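Colteo Suturing Set: README

Data card for version 2 of the set
Last edited June 4, 2026
Maintained by Branislav Vondráček and Corinne Blackwood

Welcome, and thank you for reading the README before unpacking everything (we know the temptation, and we give in to it ourselves with other people's data). Colteo is a collection of suturing examples recorded on a two-armed surgical robot, put together so that a learning system can be shown how a person closes a cut, one stitch after another. It grew out of a much smaller set we made for our own use at Brullivov, and it kept growing because people asked for it.

What's in the set

There are 2,399 episodes. An episode is one stitch, or one honest attempt at one, from the moment the operator reaches for the needle to the moment both instruments let go of the thread. Each episode has video from the small wrist-mounted cameras, the joint positions of both arms, the state of the jaws, and a text line saying which part of the job is being done. Episodes are grouped into 342 sessions. A session keeps the same pad and the same operator from start to finish, so if you care about what the pad looked like three stitches ago, you can go back and find out.

Of those sessions, 144 were recorded at Alwood and the rest at Brullivov. The lights at the two sites differ quite a bit, and you will notice the difference the first time you put two sessions next to each other. We decided to leave the brightness alone in the files you download. There is a small script in the tools folder if you would like it evened out.

How the examples were gathered

A person drives both arms the whole time. Nothing in this release was recorded with a policy in control, and we would like to keep it that way until version 3, when such episodes will get their own folder and their own name. The operator works on a skin practice pad with several cuts in it and closes them with interrupted stitches, tying and trimming each one before moving on. We asked operators to work at a pace they found comfortable, and to carry on if something slipped, as they would on any other day. Recoveries are some of the most useful minutes we have.

We don't tidy the pad between cuts. Finished knots stay where they are, and so do bits of trimmed thread, and the red on the surface is left alone too. In an early set we swept everything clean before each episode, and the model we trained on it did nicely right up to the point where it met a stray piece of thread and tried to pick it up as though it were the suture. You can imagine how the rest of that afternoon went! 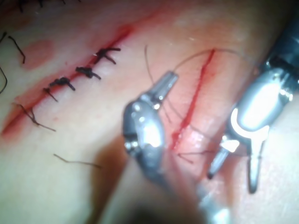

Corinne Blackwood: I'd add a word of warning about the thread labels. If you train on them directly, please use the loose-end tag as well, or the model will happily treat a cut tail and the working strand as the same thing. I lost most of a week to that before I went back and read our own notes.

She is quite right, and the loose-end tag has been in the label files by default ever since. If you have an older copy, you'll want to fetch the labels again. The video files haven't changed, so there's no need to download those twice.

Labels

Every episode is split into stages: reach, grasp, pass, pull, loop, tighten, trim. The stage names live in stages.txt, one per line, with the start and end times next to them. Two people marked each episode separately, and where they disagreed by more than a moment or two, a third person had the last say. The boundary between loop and tighten is the one people argue over most, and if your work depends on it, please look at the raw marks in the disputes folder before trusting ours.

There is also a quality mark with three values: good, usable, and redo. We kept the redo episodes in. Please don't throw them out without a look, as a great many contain a perfectly fine first half.

Known troubles

The wrist cameras sit very close to the work. Instruments near the lens go soft, and they sometimes cover the very thing you'd like to see. Glare on the pad is common, and in places it washes the surface out nearly to white. Stitches near the border of the view come and go as the camera moves, so a count of knots taken from a single image can't be trusted to match the whole pad. Use the session log for that.

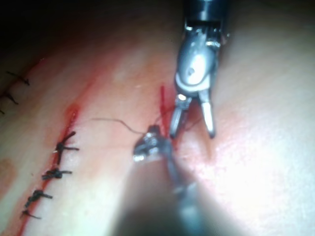

Wrist camera view: open grasper jaws beside the central cut, with strong glare on the right side of the pad.

Shadows are the other nuisance. The arms throw broad soft ones over the pad, and our first stitch detector was fooled by them often enough that we stopped using it for anything but rough sorting.

Suggested split

We hold out 200 episodes for testing, listed in test.txt. They are chosen by whole session, so no pad shows up on both sides. If you make your own split, do please keep sessions together too. Splitting by episode gives lovely numbers that fall apart on a new pad.

Reading the files

The loader is called Kolář and comes with the set. Point it at the top folder and it will find the rest. It reads one session at a time, which keeps memory use modest, and it will complain loudly if a label file is missing.

What it isn't for

Everything here was done on practice pads. Please don't use the set to make claims about surgery on people, or to rate the skill of an operator.

Questions and corrections are very welcome. Open an issue with the session number in the title, and one of us will get to it.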